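Bullwood clothing swap back for November, shirts wanted

The Bullwood clothing swap is on again this November, back in the Skudis building after two years at the school gym. Doors at 9 a.m., drop-offs from 8. Organisers say 217 people came through last time and close to everything went home with somebody.

Same rules as before - bring what you'd be happy to wear, take what you like, coin donation at the door. Kids' stuff goes in the side room this year becuase the main hall got too tight.
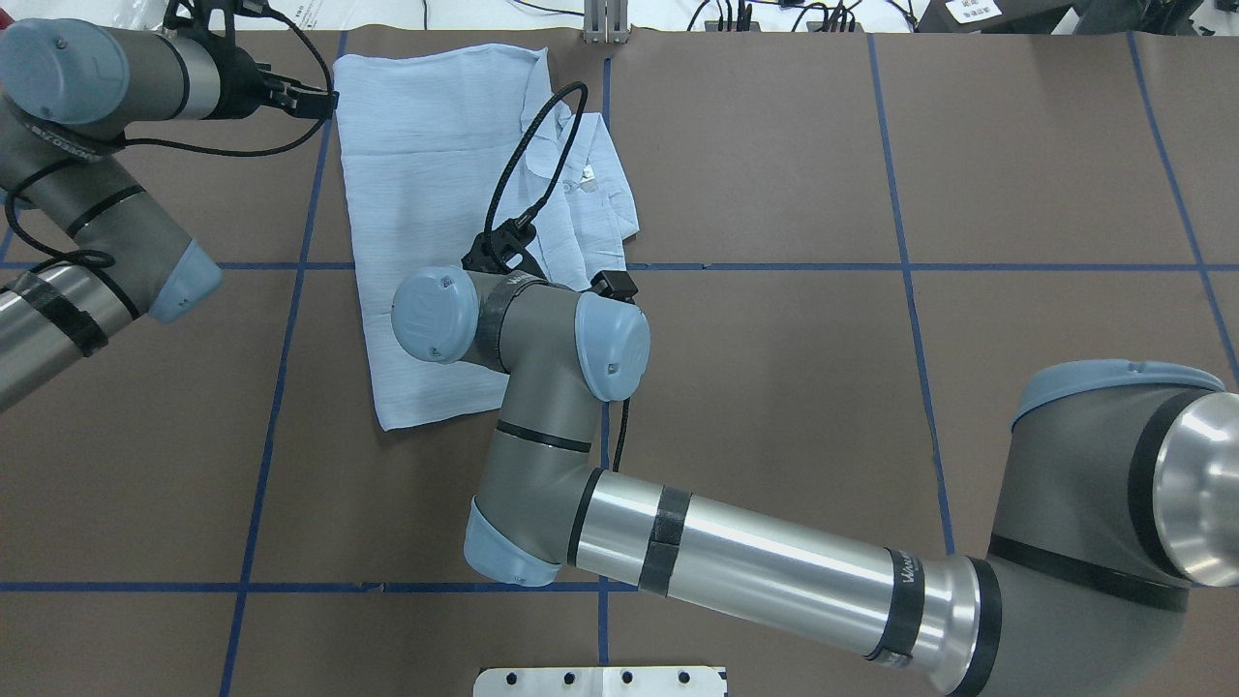
Shirts are the big ask. The spring swap ran out of them before lunch, mostly work shirts and plain office ones in the bigger sizes. Colour doesn't matter, stripes, checks, whatever. A pale blue one with the collar all bunched up and wrinkles along the bottom is fine, they'll take it. Folding and pressing gets done on site. Please leave size tags in, it saves a lot of guessing. No stains, no missing buttons.

Kocsis Dry Cleaning is lending 200 hangers and a steamer. Atia Bakery has the coffee and buns.

Coats and boots also welcome, but no bedding or pillows, there's no where to store it. Leftovers go to the shelter on the Monday run as usual - bag them seperately if you want yours back.

Last year's swap raised $3,000 for the hall roof. Parking behind the building, enter off the lane, the front lot is closed for paving.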